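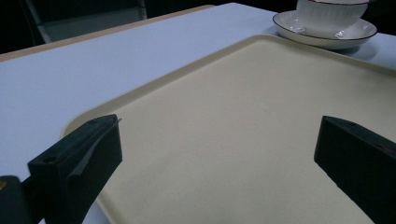

The cream tray, on the white tablecloth.

I have been meaning to write about my grandmother's rye bread since April, when I finally got a loaf out of the oven that tasted like hers, and then the summer came along and it was much too hot to bake and I let the whole thing slide. Well, the mornings are cool again, the kitchen windows are open, and I have a starter bubbling away on top of the fridge, so let's do this properly.

Grandma never wrote anything down. She baked every other Saturday, four loaves at a time, and if you asked how much flour she used she would say "until it looks right" and go back to her radio. My mother tried to follow her around with a measuring cup once and was sent out to pick beans. So what I had to work from was a smell, mostly, and a memory of a crust so hard you had to lean on the knife.

The person who got me unstuck was Uldis Pētersons, who used to live two doors down from us in Druvthorpe and grew up on the same kind of bread. I wrote him a long, whiny email about my gummy loaves and he wrote back one line: "You are cutting it too soon." I was! I was cutting it the minute I could touch it, with the butter already out. He leaves his overnight, wrapped in a towel, and doesn't go near it until breakfast. I tried it his way, grumbling, and it was a different bread altogether.

For anyone who wants numbers, I use 750 grams of dark rye flour and 300 grams of starter, plus salt, a big spoonful of honey, caraway seeds, and enough warm water to make something like wet cement. (It will not look like dough. You will want to add more flour. Please don't.) It goes into a greased pan, gets smoothed over with a wet hand, and sits until little cracks show up on top. In my kitchen that can take all afternoon, and on one chilly day it took until bedtime, and I ended up baking in my pajamas with the dog asleep on my feet.

My starter came from Deividas Rätsep, and I'm a little embarrassed to say I killed the first jar he gave me by forgetting it behind the pickles for most of a winter. He was very nice about it and showed up with another one, plus a sheet of feeding instructions in capital letters. That jar is 13 months old now and has survived a vacation, a power outage, and my sister-in-law, who thought it was something that had gone bad and had the lid off over the sink before I got to her.

We had 12 people over last Sunday and both loaves were gone before the soup was. My uncle, who hasn't said a kind word about anyone's cooking in years, took the heel home in his coat pocket. I think Grandma would have said it needed more salt, and she'd have been right, so I'm bumping it up a little next time.

Next I want to try her sweet version with the raisins and orange peel, if I can get my mother on the phone long enough to tell me what she remembers. If your family made something like it, leave me a comment, I would really love to hear how they did it.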